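How Long Does a Package Really Take? My Project on Small Shop Shipping in Lakport
By Kyriaki Liapis
12 March 2023

I picked this topic because my aunt sells candles online and complains about shipping at every family dinner. She says the mail eats her whole profit. I wanted to see if she was right, so I asked small sellers in Lakport to let me look at their shipping records for January. Bohdan Boiko from my class helped me with the spreadsheet (thank you Bohdan!!).

What I collected

I ended up with 200 orders from 2 shops. Vullus sells yarn and knitting stuff, and Bemeo sells used books. For each order I wrote down the weight, the size, the price of postage and how many days it took to get there. Weight was the easy part. Size was a pain, because Bemeo only wrote "small" or "big" for a lot of them and I had to go back and ask.

A lot of sellers check every package on a flat pad with ruler marks along the edges, and I wish both of my shops did.

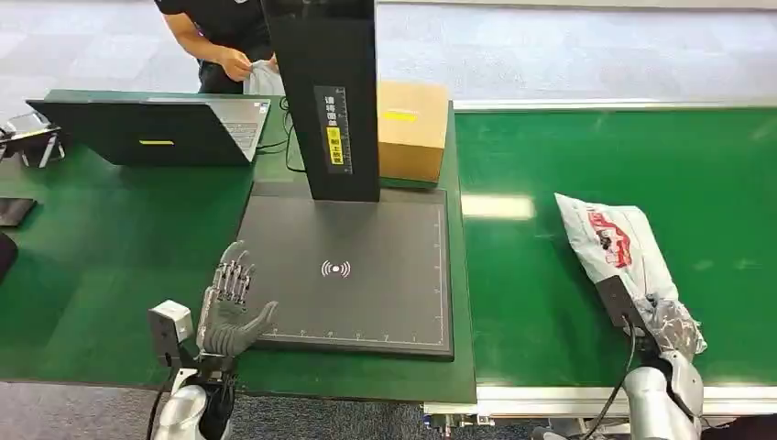 What I found out

Out of the 200 orders, 60 went out in a box and the rest in a mailer bag. The boxes cost more to send even when the stuff inside weighed the same – I honestly thought weight was the only thing that mattered! The yarn was the best example. It's light but puffy, so if you squish it into a bag it's cheap, and if you put it in a box you are paying to mail air.

Delivery time was kind of a letdown. Boxes and bags got there at the same speed. The slowest order took 19 days, and it was a single paperback going to Lukumay, so go figure.

Bags or boxes?

For yarn, I'd say bags every time. A plain white plastic mailer weighs next to nothing and takes up hardly any shelf space. Books are harder. Bemeo had a few complaints about bent corners, and all of those were books sent in bags with no cardboard.
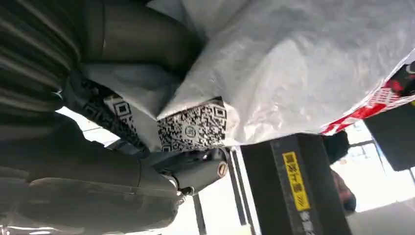 What I would do differently

One month is too short, and January is a weird month anyway with all the returns going on. I would also ask what the bags and boxes themselves cost, which I totally forgot to do until the spreadsheet was finished. My aunt has already offered me her records for next time – she has them in a shoebox.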